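Metal Trim Belongs on Every Tiled Corner

Published Thursday, January 10, 2019

The outside corner is the weakest point of a tiled wall, and most specifications treat it as an afterthought. My position is that a metal profile should be the default wherever two tiled faces meet in a room that gets daily use.

The usual alternative is a mitered edge. A miter looks clean on the day of handover, but each tile is ground to a thin lip, and a thin lip chips. At the Skeden building I logged 231 tiles along mitered corners in December. Of these, 19 had visible edge damage after two years of service.

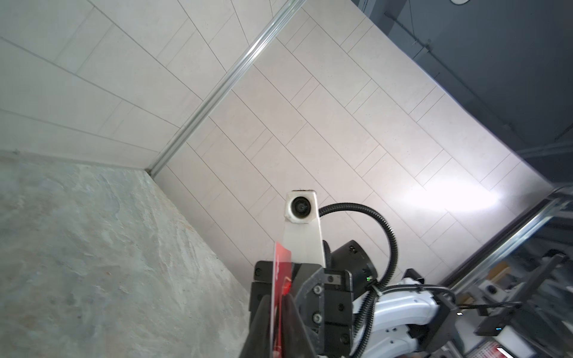 Long tiles in offset rows make the problem worse. Every course ends at the corner, so the cuts alternate in length and any error in the wall shows up as a wandering joint. A straight strip of aluminum gives the installer a fixed line to work to - and gives the cleaning crew something to bump into that is not glaze.

The objection I hear most is appearance. Designers at Stindolis call trim a cheap finish. I disagree. Pale tile with thin gray grout already reads as a grid, and one more line does it no harm.

Cost is a better objection, although replacing a single damaged corner at Skeden cost more than the trim for the whole room would have.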